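Häufige Fragen zum mentalen Training

Wir bekommen zum Kurs „Kopfsache“ von Arko immer wieder dieselben Fragen. Die Antworten fallen nüchterner aus als in manchem Prospekt.

Wird man durch Vorstellen wirklich besser?
Ein wenig, unter Umständen. Wer einen Aufschlag schon halbwegs beherrscht, kann ihn im Kopf durchgehen und davon etwas haben. Wer ihn nie geschlagen hat, stellt sich vermutlich den falschen Aufschlag vor. Von Wundern nach einer Woche halten wir nichts.

Wo soll ich üben?
Egal. Ein eigener Raum mit Klangschale ist Geschäftemacherei. Küche, Umkleide oder Bus genügen, solange Sie kurz Ruhe haben.
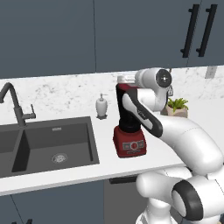
Wie lange dauert eine Einheit?
6 Minuten, höchstens 20. Danach schweifen die meisten ab und nennen es Entspannung.

Brauche ich die App von Flernitley?
Nein. Sie spielt einen Gong ab und zählt Serien. Ein Küchenwecker kann das auch, jedenfalls den Gong.

Was kostet der Kurs?
165 Euro, Unterlagen inbegriffen. Das Intensivpaket in Zallville kostet 1375 Euro. Ob es entsprechend mehr bringt, konnte uns bisher keiner der Anbieter zeigen, und wir haben mehrfach nachgefragt.

Innenperspektive oder Außenperspektive?
Darüber wird gern gestritten. Probieren Sie beides: einmal durch die eigenen Augen, einmal wie ein Zuschauer am Rand. Beim Turnen scheint vielen die Außensicht zu liegen, beim Werfen eher die Innensicht. Feste Regeln würden wir daraus nicht ableiten.
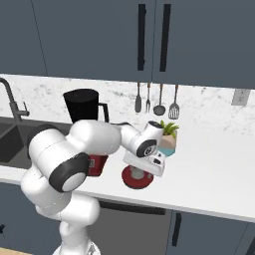 Wichtiger ist das Tempo. Eine Bewegung, die in der Halle zwei Sekunden braucht, sollte im Kopf ebenfalls zwei Sekunden brauchen. Zeitlupe taugt allenfalls für einzelne Stellen.

Ersetzt das die Halle?
Nein, und wer das behauptet, will meistens etwas verkaufen. Kondition lässt sich nicht herbeidenken.

Was ist mit dem Barajas-Test zu Beginn?
Ein Fragebogen zur Vorstellungskraft. Sie dürfen ihn auslassen. Die Punktzahl sagt wenig darüber aus, wie Sie im Wettkampf zurechtkommen.

Kann ich zurücktreten?
Ja, schriftlich bis zum ersten Termin. Danach wird nichts erstattet.

Stand: 8. Dezember 2018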